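Notes from the Planner Corner
Dec 2, 2021

So, the collision checker. Last issue I promised I'd write up why our kitchen runs kept bailing out before the arm had gone anywhere, and a couple of you have been kind enough to remind me (thank you, Elaine Portela, three times). I have an answer now, and it's a little embarrassing, but it's useful too, so let's go.

Quick catch-up if you joined after April. We run a seven-joint arm in a simulated kitchen, and the whole stack is ours apart from the physics. There's a task layer that Azadeh Jafarzadeh wrote, which says things like "open the oven" or "go to the pre-grasp pose." Under that sits Dodunby, our motion planner. Under that is a controller that follows whatever path Dodunby hands it and complains when it can't. I look after the middle part, which means that when a run dies, the first message lands on me.

And boy, did they die. Out of 2,458 overnight runs, 261 quit with "start state in collision." That message means the planner thinks the arm is already touching something before it's moved an inch. I opened one up in the viewer and the arm was fine. Opened another one, also fine. Clear air all the way around it! I spent a whole afternoon sure that the viewer was lying to me, and I may have said some unkind things about the viewer in the team chat. Sorry, viewer.

Hooman Nouri was the one who said to stop looking at the pretty meshes and draw the collision shapes on top. (We have two Hoomans now, by the way. Hooman Ghaffari started in the tooling group and answers to Ghaffari, so please quit sending him Nouri's build failures.) I turned the overlay on and there it was. Each appliance gets wrapped in a simple box when we import it, and for the countertop appliances that box was being padded twice -- once in the importer, where we add a safety margin, and again in Dodunby, which adds its own margin on load. Either one is fine alone. Put them together and you get a fat invisible pillow around everything, and any start pose near an appliance has a good chance of landing inside the pillow.

The fix was 2 lines. I'd love to tell you it was more heroic than that. The importer now writes the shape at its true size and leaves the margin to the planner, and the planner lets you set that margin per object, so a door you plan to touch can have a thinner one than a wall you don't. Gordon Sawatzky reviewed it and asked for a test, which was fair, so now there's a test that loads every kitchen we have (all 35 of them) and fails if any box is bigger than the mesh it wraps plus a sliver.

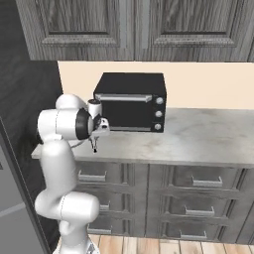
What I'm chewing on now is the choice of start poses, and I'd like opinions from anybody who has fought with this. At the moment we pick a spot for the hand, ask the inverse kinematics solver for joint angles, and take the first answer that passes. That's quick, but it doesn't care at all where the next move has to go. Take the countertop oven task. The fingers are pointing down in front of the oven's lower left corner, and the handle runs across the top of the door, so the planner has to bring the hand up and probably turn it before it can do anything helpful. I'd like to score the candidates by how easy the next goal is to reach, and keep the wrist away from its limits while we're at it. My first stab at the score uses distance in joint space, plus a penalty for poses that get close to a limit. It's crude. Azadeh thinks the task layer should just pass down the next two goals and let the planner sort it out, and she may well be right, but then the interface between her code and mine has to change, and neither of us wants to be the one to break everybody's scripts.

One small thing from tooling before I go. Ghaffari has added a replay flag to Dotwood, our log browser, so you can click a failed run and load it straight into the viewer with the collision overlay already on. It would have saved me that whole afternoon. The flag is off by default because the overlay is slow on the bigger kitchens, so you'll find it in the settings panel, under "extras."

If your branch still has hand-edited appliance margins in it, please take them out before you merge, or come find me and we'll do it together. I've got the list of old ones and I'm working down it.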